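Gripper pads: what we found and what changes now

Direl Lab Newsletter, October 2026

Many of you heard that the fruit sessions at the Clulstead apartment were stopped in the second week of August and did not start again for some time. This item covers what went wrong with the hand-held grippers and what operators need to do from now on.

The fault was first noticed by Arsalan Butt during a review of pick-and-place recordings. In several of them the fingers closed on a plum, lifted it a short way, and then let it roll out to one side. The operator had not opened the hand. At first we put it down to grip technique, and two operators were asked to repeat the session with a slower close. The drops continued, and they were always toward the same side.

Valentyna Kostiuk took the tool apart on the bench at Rirorus the next morning. One of the finger pivot screws had backed out far enough to let the finger twist under load. With the jaws open it looked normal. With the jaws closed on something soft, the pad met the fruit at an angle and only its lower corner was doing any work. She then checked the rest of the tools in that batch and found 4 with the same looseness. None had lost a screw completely, but one came out with finger pressure alone.

The cause was on our side. When the pads were replaced in July, the screws went back in without thread-locking compound. The work card from Sethi has a line for it. Our own shortened copy of the card did not, and the shortened copy was the one taped up over the bench. It has been taken down.

Nobody was hurt. There is a safety side to this all the same, as a screw that works free over a plate of food can end up in the food. Fruit from the sessions is sometimes eaten afterward. That practice has stopped. Anything that has been handled with a gripper goes in the compost bin at the end of the day, including fruit that was only moved once.

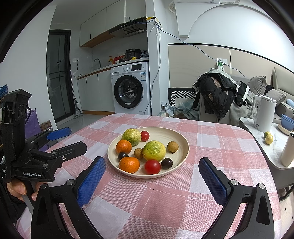 Mixed fruit plate at the apartment, with the jaws open. The small silver screw heads are near the finger pivots.

The mixed plate is the hardest task we run at that site, and it is where a loose pivot shows up first. Longans and cherry tomatoes are small and smooth, and a pad that is even slightly out of line will push them along the plate. Passion fruits are more forgiving. Looking back through the logs, most of the failed picks that had been marked "operator error" were on the small fruit. We have removed that label from the affected sessions and marked them "hardware, under review." Operators who had their scores lowered for that period have had them put back.

In total, 90 recordings were pulled from the August set. Of these, 40 have been cleared after a second look and returned. The others will stay out. We talked about keeping them as examples of failed grasps, but the finger angle is different from one recording to the next and we have no record of how loose the screw was at any point.

New checks, in force now:

Before each session, hold the tool by the handle and try to twist each finger sideways with your other hand. There should be no play. If there is any, put a red tag on the tool and take the spare.

Look at both screw heads. Each one now has a line of white paint marker across the head and onto the finger. If the line is broken, the screw has turned. Red tag.

Close the jaws on the foam block in the tool case. Both pads should lie flat against it.

After the session, check the screws again and sign the sheet. If a screw is missing, stop work, leave everything on the table where it is, and call the bench. Do not go on with another tool until the screw has been found.

Please do not tighten a screw yourself on site. A screw that has been turned without compound will come loose again, and we will not know it was ever a problem. Two tools came back last month with the paint line neatly lined up and no compound on the threads, so someone has been doing this.

Replacement screws with a pre-applied patch are on order. When they come in, tools will be called back to Rirorus one case at a time, and each site will have a loaner case while its own is away. Pad replacements are on hold until then unless a pad is torn or peeling.

Questions about the checks go to Valentyna. Questions about withdrawn recordings or scores go to Arsalan. Paper copies of the new sign-off sheet are in the top tray by the bench.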